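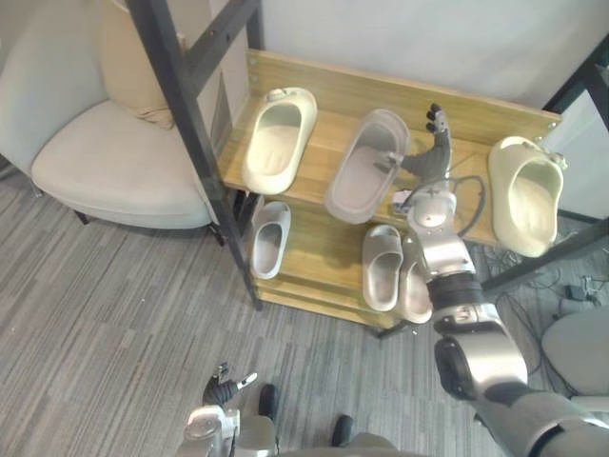 Gerum 20 cm carbon steel skillet – review after six months

I bought the Gerum skillet in May to replace a nonstick pan whose coating had started to go. I cook for two most nights, usually eggs in the morning and some kind of meat or fish in the evening, on a gas stove with one strong burner and three ordinary ones. The pan has been used nearly every day.

It comes with a thin layer of wax that has to be removed before first use. The leaflet says to use hot water and dish soap. That took me three tries and most of a scrubbing pad. Boiling water poured straight into the pan in the sink worked much better, and I would start with that. After the wax is off you rub in a little oil, heat it until it smokes, let it cool, and do it again. I did four rounds. Open a window.

Weight is 1140 grams on my kitchen scale. That is lighter than a cast iron pan of the same size, and I can lift it with one hand and tip the sauce out without trouble. My friend Emiko Yagi has a bad wrist and found it too heavy, so try one in a store if that applies to you.

The first two weeks were not great. Eggs stuck, and I had a brown ring of burned butter that would not come off. Frying potatoes and onions in plenty of oil helped more than any of the seasoning rounds. By the end of the first month a fried egg would slide if the pan was properly warm and had a teaspoon of butter in it. Scrambled eggs still leave a film, and I use another pan for those.

Searing is where it does well. Chicken thighs go in skin side down and come loose on their own after six or seven minutes. Pork chops brown evenly in the middle, a bit less so at the edge. Two chops is the limit for the 20 cm. If you cook for more people, get the bigger size.

The handle is long and flat, with three rivets. It stays cool enough to hold for about as long as it takes to fry an egg. After that I use a cloth. The whole pan can go in the oven, handle included, and I have done cornbread in it twice. The edges came out crisp and nothing stuck.

Cleaning is hot water and a brush, then dry it on the burner for a minute. No dishwasher. I left it in the sink overnight once and had rust spots on the rim by morning. They came off with steel wool and a new coat of oil. Tomato sauce will strip the seasoning too – I made shakshuka in it and the base went dull gray. It took a week of normal frying to get it dark again.

For comparison, I borrowed a Vulov pan from Sayaka Hosoda for a couple of weeks. It is thicker and holds heat better when you add cold meat, but it takes longer to warm up and the handle is short. Hers has also warped slightly and rocks on a flat surface. The Gerum is still flat. I should say that neither of us uses induction, where warping would matter more.

I paid 33 dollars, with no lid. A lid from an old saucepan fits well enough.

Good: price, searing, oven safe, easy to lift.
Bad: the wax, a slow start with eggs, rusts if you leave it wet.

I would buy it again, probably one size up.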